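We use cookies to remember your settings and to count visits. By staying on this site you accept them. Settings | Accept

Open Day Safety Checklist, Two-Arm Table Demonstration
Kesard site, Darnville
Posted 7th January by Bayu Nugroho

This is the filled checklist for the open day we visited at Kesard in December. I was asked by Prekier to walk the demonstration area before the guests came in, stay during the first two groups, and write comments where a simple yes or no was too short. The form is our form 177, made for machines behind a fence, so several items did not fit and I have marked them N/A or changed the wording. My comments are under the items. Kesard has read the draft, and their answers are kept where they gave one.

Marks used: OK / OK with comment / Action / N/A

PART 1. BEFORE THE DOORS OPEN

1.1 Person in charge of the demonstration is named on the day sheet. OK

1.2 Operator and second person know who may press the stop. OK
Both of them may, and also any guest. This was said to the guests in the welcome, and I asked that it be said again at the table.

1.3 Stop button tested from the operator position. OK with comment
Tested two times in my presence. The arms stopped both times. On the second time I asked for the test with the arm holding a part. The part stayed in the fingers. I would like this to be written in the instruction of the site, as now it is known only by the people who work there.

1.4 Restart needs a deliberate step from the operator. OK

1.5 Guest number agreed. Action
The booking list had 70 guests for the day, divided in groups, but nobody had set the largest group for this room. We agreed on a number in the corridor five minutes before the opening. Next time it must be on the day sheet.

1.6 Guests signed in and got the short safety text. OK
The text is one page and easy to read. I suggest removing the paragraph on the forklift route, as the guests do not go there.

PART 2. THE DEMONSTRATION ITSELF

The task was simple and good to watch. One arm takes an object from the table, brings it to the middle, and the other arm waits or takes over. Small things were also put into plastic boxes. The program is from Uzor and it was running at the speed that Kesard uses for guests.

2.1 Speed set to the guest level before start. OK
I saw the operator choose it and read it out loud. The daily working speed is a different setting, in the same menu, one line below. See my comment at 5.2.

2.2 Objects for the demonstration chosen in advance. OK with comment
The choice was made in the morning from a box of parts. No sharp edges found when I felt them by hand. I refused one glass item.

2.3 Second gripper open and clear when the first arm carries a part. OK
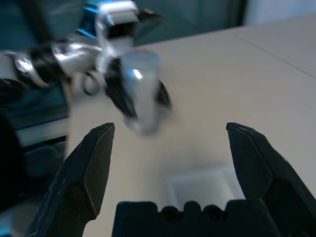 Item 2.3: silver cylinder carried by the other arm, near gripper open.

2.4 Path of the carried part does not cross the guest side. OK
I stood at the guest position and watched six full cycles. The part stays over the table the whole time. If the program is changed, this item must be done again from the beginning, also if the change looks small.

2.5 Two arms cannot close on each other in the shared space. OK with comment
According to the operator, the program gives the middle of the table to one arm at a time for closing. I cannot check this from outside, I can only watch. I did not see a contact. Please send us the setting page so that we can attach it.

2.6 Dropped part: the operator stops first, then picks up. Action
There was one drop in the rehearsal. The second person reached over the table at once, with the arms still enabled. He was fast and nothing happened, but it is exactly the movement we do not want the guests to learn from us. I spoke with both of them and the rehearsal was repeated. In the two groups that I followed it was done correctly.

2.7 Guests do not hand objects to the machine. OK
One visitor asked to do it, and the answer was a friendly no. I was happy with how it was handled.

PART 3. GRIPPERS, FINGERS, SMALL PARTS

3.1 Fingers tight, no play when moved by hand (power off). OK
Checked one by one.

3.2 Finger surface without cracks. OK with comment
Light scratches and scuffs on the black fingers, of the kind that come from use. No crack found with the lamp. I propose to write the date of the next finger change in the log, which has now only the date of the last one (log number 209).

3.3 Pinch points explained to guests. Action
It was explained with words only. I think many guests did not understand the word "pinch", especially the younger ones and those who, like me, did not grow up with English. A better way is to show it with the power off and a pencil.

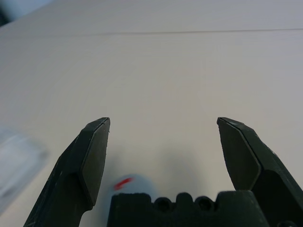 When this was done for the second group, on my request, people moved half a step back without being asked. It takes less than one minute. Please keep it.

3.4 Small objects on the table are known and accounted for at the end. OK with comment
There is no list. The operator knows them by memory, and his memory was right. For an open day, where things can go into a pocket or onto the floor, I prefer a list.

3.5 Screws and covers on the wrist complete. OK

3.6 Cables on the arms free through the whole movement. OK with comment
The cables make open loops outside the arms. At guest speed they moved freely and did not catch. I asked for the arm to be driven slowly to its far positions and watched the loops there too. It would be good to add one clip at the elbow – this is advice, I do not block anything for it.

PART 4. THE ROOM

4.1 Guest line on the floor visible. Action
Red tape is on the floor but it is weak to see, and the black mats take all the attention. For guests the line must be strong enough that a person who looks at the robot still notices it with half an eye. New tape, wider, before the next visit.

4.2 Mats flat, no raised corners. OK with comment
The joints between the mats were closed where I walked. I pressed the outer edges with my shoe. One piece wanted to lift and was pushed back.

4.3 Table stable. OK
The table is in two panels. I pushed on both, and on the joint, and could not move them against each other.

4.4 Second exit free, doors can be opened from inside. OK

4.5 Glass doors and glass surfaces marked. Action
I asked for a sticker at eye height and one lower for children. The door is also a question for the flow of people. When one group waits outside and looks in, the group inside turns around to wave at them, and then has its back to the machine. I saw this two times. I wrote on the form that the waiting group should stand farther down the corridor.

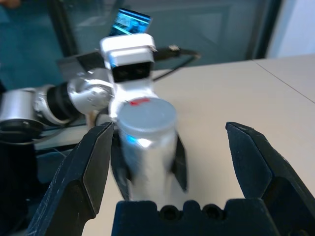
Reply from Kesard: We accept the stickers and they are ordered. On the waiting group we do not fully agree. People like to see something while they wait, and if we move them away they will walk off to the coffee and we lose ten minutes for each group. Could we keep them at the door and ask the host to stand between the group and the machine when the door side becomes lively?

My answer is that this can work if the host is a third person. With only the operator and the second person in the room it cannot, as both have their eyes on the arms. So: two people in the room, waiting group in the corridor. Three people, waiting group at the door. I have changed the item to this wording and Kesard has agreed.

4.6 Light sufficient at the table. OK

4.7 Noise level permits speaking without shouting. OK
Very quiet machine. For some guests this is a small risk too, they do not hear that it has started. The operator says "moving" each time and I support this habit.

PART 5. BETWEEN GROUPS AND AT THE END

5.1 Arms brought to the rest position between groups. OK with comment
Done between groups one and two. Later I was in the other hall and can't confirm.

5.2 Guest speed confirmed again after each restart. Action
This was the item I was most worried about. After a restart the menu opens on the last used line, which is good, but the guest line and the working line stand together and look the same. A wrong tap is easy. Kesard will ask Uzor for a lock or a color. Ticket 886 is open for this and I have asked to be in copy.

5.3 Boxes and loose objects collected before the arms are moved to rest. OK with comment
The order on the sheet was the opposite. With the box still on the table the arms have something to touch on the way. We turned the two lines around on the spot.

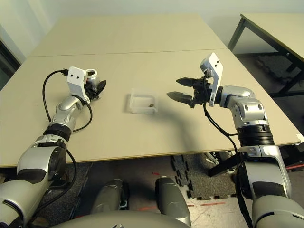 Item 5.3: clear plastic box on the table between the two arms.

5.4 Power off, key removed. OK
The key went into the cabinet in the office. I saw it hung up.

5.5 Incident sheet filled, also if empty. Action
The sheet was empty but it was not signed. An empty sheet without a name tells me nothing. Signed the next morning.

SUMMARY OF ACTIONS

1.5 Largest group size on the day sheet – Kesard
2.6 Short repeat training on dropped parts – Kesard, Prekier to send the slides
3.3 Pinch points shown with power off – Kesard, in use from the second group
4.1 New floor tape – Kesard
4.5 Stickers, and rule for the waiting group – agreed
5.2 Speed menu – Uzor, ticket open
5.5 Signature on the empty sheet – closed

Result: demonstration allowed, with actions. For the next open day I ask for one hour in the room before the guests, not the half hour we had. I also thank the two people at the table, who repeated things for me many times and stayed polite.

If you were in one of the later groups and saw something that should stand here, please write to me, also if it is only a small thing.

Bayu Nugroho

Contact the site safety desk | © Prekier, all rights reserved | Back to top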